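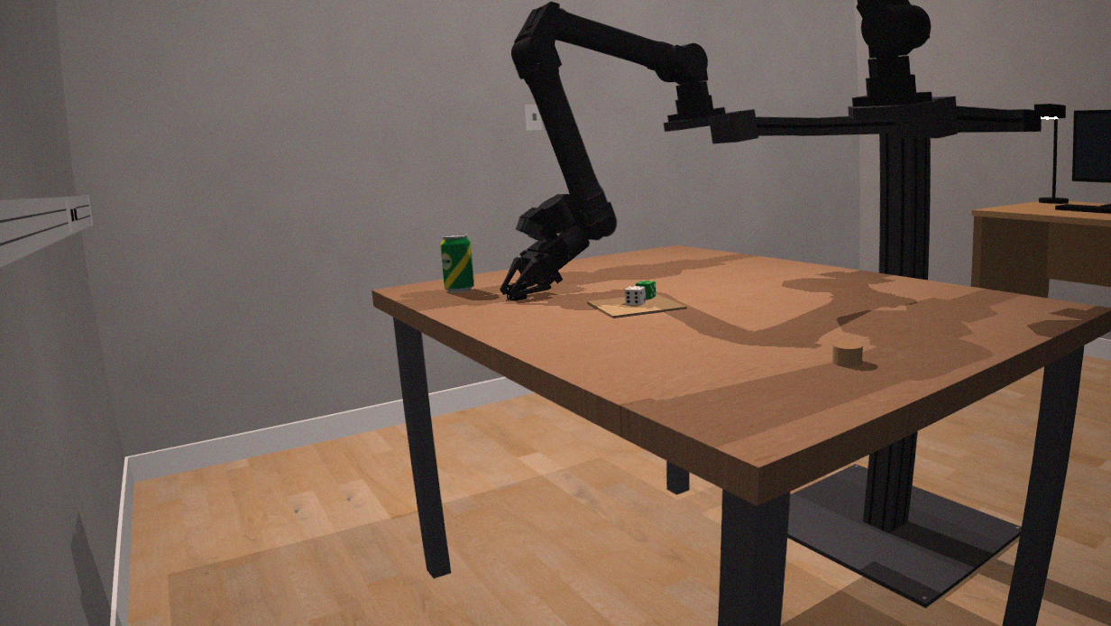
Refinishing a Wooden Tabletop with Hardwax Oil

Applies to: solid wood and thick-veneer tops, indoor use
Working time: one afternoon, plus drying
Last revised: November

This page covers stripping a worn film finish from a tabletop and replacing it with a two-coat hardwax oil. It does not cover outdoor furniture, French polish, or tops with loose joints. Repair joints before starting.

Materials

Random orbital sander with dust extraction
Abrasive discs in 80, 120 and 150 grit
Card scraper
Vacuum with brush head
Hardwax oil, clear matte (the quantities below are for Skemik Base Oil)
White non-abrasive pad
Lint-free cotton cloths
Nitrile gloves
Metal bucket with water, for used cloths

Identify the existing finish

Work on the underside or inside an apron, where a mark will not show. Put a drop of denatured alcohol on the surface and wait a minute. If the finish softens and turns sticky, it is shellac. If nothing happens, repeat in a fresh spot with lacquer thinner. Lacquer softens quickly. Polyurethane and other cured varnishes stay hard or wrinkle slightly. A surface that absorbs the drop has been oiled or was never sealed.

Tops made before 1978 may carry lead paint under a later clear coat. Test any painted layer before sanding. If the result is positive, stop and use a chemical stripper rated for the purpose.

Check veneer thickness

Look at the end grain along the edge. If the grain on top does not continue down the edge, the top is veneered. Do not machine sand veneer thinner than 1/32 inch. Use the card scraper and a stripper instead, and go straight to 150 grit by hand.

Sanding

1. Clear the top and remove any hardware. Clamp or wedge the table so it cannot walk across the floor.
2. Fit the 80 grit disc. Set the sander to medium speed and place it flat on the wood before switching on.
3. Move with the grain at one inch per second. Overlap each pass by half the disc. Do not press down; the weight of the tool is enough.
4. Change the disc when it stops cutting. Old finish clogs a disc long before the grit is worn.
5. Vacuum the surface. Draw light pencil lines across the full width.
6. Sand with 120 grit until all the lines are gone. Vacuum, draw new lines, and repeat with 150 grit.
7. Hand sand with the grain using the last grit. Break the sharp edges with two light strokes.

Do not go beyond 150 grit with this oil. A finer surface closes the pores and the second coat stays tacky. Allden and Cukora both sell oils that tolerate 180, so check the can if you are using one of those.

Water rings and dark spots

White rings are in the finish and come off with it. Black marks are iron stains in the wood. Treat them with oxalic acid solution after the 120 grit pass, let the top dry overnight, rinse twice with clean water, and dry again before going to 150. Wear eye protection and a dust mask, and never dry sand over acid that has not been rinsed.

Applying the oil

1. Keep the room between 60 and 80 °F. Stir the can for two minutes. Do not shake it.
2. Pour a small amount directly on the wood and spread it with the white pad, working in circles and then along the grain.
3. Wait 10 minutes. Add oil to any area that has turned dull.
4. At 30 minutes, wipe off everything that has not soaked in. The surface should feel almost dry under a clean cloth.
5. Look across the top with a lamp held low. Wipe out any shiny patches.
6. Leave for 12 hours. Apply the second coat in the same way, using half as much oil.

Oil-soaked cloths can ignite on their own. Put them in the bucket of water at once, then lay them flat outdoors to dry before disposal.

Curing

Light use is possible after 2 days. Keep water, hot dishes and tablecloths off the top for two weeks. Cold cans and glasses need a coaster during this period.

Faults

Tacky after 24 hours: too much oil left on the surface. Rub with a pad dampened with fresh oil, then wipe dry.
Blotches: uneven sanding. Let the coat cure, sand the whole top at 150, and reapply.
Swirl marks: a grit was skipped, or the sander was pressed down. Return to 120.
Rough feel: raised grain. Rub lightly with a white pad before the second coat.

Maintenance

Clean with a damp cloth and a little mild soap. Re-oil dull areas once a year. Spot repairs blend in without stripping the rest.

The pencil line method and the soak times are from Bergþóra Vigfúsdóttir's bench notes, adjusted for oak and ash. Beech takes up less oil, so shorten the soak to 20 minutes.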